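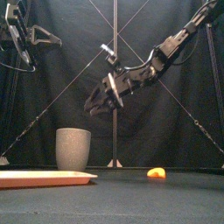 Sitzung 4: Landschaft und Leere in der Malerei des 17. Jahrhunderts

So, heute geht es endlich um den Himmel! Ich weiß, letztes Mal habe ich euch mit Stillleben eingedeckt, aber für die Klausur braucht ihr beides.

Nehmt euch zuerst die niederländische Flachlandschaft vor. Schaut, wo der Horizont sitzt: oft im unteren Drittel, manchmal noch tiefer. Der Rest gehört den Wolken, und die sind komponiert - kaum jemand hat damals draußen in Öl gemalt. Skizziert wurde im Freien, gemalt im Atelier. Das verwechseln in den Hausarbeiten jedes Jahr ein paar Leute (ich früher übrigens auch).

Begriffe, die sitzen müssen: Repoussoir, Staffage, Luftperspektive, tonale Malerei. Beim Repoussoir bitte immer dazusagen, auf welcher Bildseite es steht und wohin es den Blick schiebt. »Da ist ein Baum« reicht mir leider nicht.

Dann der Vergleich mit Rom. Claude Lorrain malt zur selben Zeit, aber sein Licht kommt gern von hinten, aus der Tiefe, und vorne stehen Figuren aus Mythos oder Bibel. Was macht das mit der Landschaft? Darüber reden wir in der Gruppe.

Zum Lesen: Reader, S. 28 bis 32. Den Abschnitt über Druckgrafik dürft ihr überfliegen, der kommt in Sitzung 6 noch mal ausführlich dran. Bringt bitte Bleistift und Papier mit, wir zeichnen Kompositionsschemata!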